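Re: [equipment-planning] Hand-held grippers, second order
From: Isamu Imai
Date: 28/09/2026

Thanks for putting the numbers in one place. Answers below your points, then what I would like to change before this goes to purchasing.

> We have 2 grippers now and the plan says to double that. Drosura
> quoted 300 per unit for the bodies, finger pads included. Tritby
> came in at 290 but the pads are extra and they would not say how
> much extra until we commit to a quantity. I lean toward Tritby on
> price. Do we need to decide on spare pads now, or can that wait for
> the next budget?

I would go with Drosura. The gap is ten per unit, and one set of pads will eat that. I also don't want to sign for a quantity before I see a pad price in writing. If Tritby sends one this week I will look at it again.

Spare pads should go in this order. In August we stopped work twice waiting for pads, and both times the bodies were fine. Please add a separate line for them so they don't get counted as part of the grippers and cut along with them. The same goes for pivot screws, which we have been taking out of the old Hyun parts drawer. That drawer is nearly empty.

> Rorura can also do a bench mount for each gripper. Is it worth
> adding?

No. All the work on the list for this year is hand-held, most of it in people's homes on whatever table they have. A bench mount would sit on the shelf. If somebody has a job in mind that needs one, they should write to the list and say what it is.

> I put 300 down for props. That looked high to me for boxes and
> household items. Can we cut it?

I would leave it alone. The box sorting jobs need a real mix of things: soft, stiff, crinkled, small and round. If every item is a neat carton we learn very little about which pads to buy. Packages also get crushed with handling and have to be replaced, and the cartons go at the corners. What we can do is stop buying new cartons when used ones will serve.

For anyone on the list who has not been to a session, the box job looks like this:
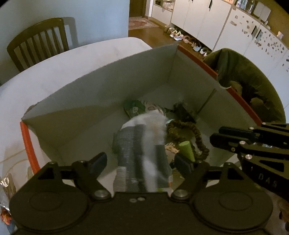
Two grippers working at one box, with a package, a scrunchie and other small items inside.

Note how little room is left when both are at the same box. I would like the second order to have the same finger size as the first, so please ask Drosura to confirm that on the quote. A wider pad would be a problem for this kind of work, and I don't want to find that out after delivery.

Three things still open:

Shipping. The quote doesn't mention it. Last time it was billed separately and came out of the repair line.

Warranty. I'd like to know if it covers the linkages or only the housings. The sales sheet can be read either way.

Storage. We need one more hard case. The foam in the current one has no space for another pair - I measured it yesterday.

If there are no objections I will ask for a corrected quote and send it to the list before it goes to purchasing. Please reply here and not to me directly, so that the answers end up in the archive.

Isamu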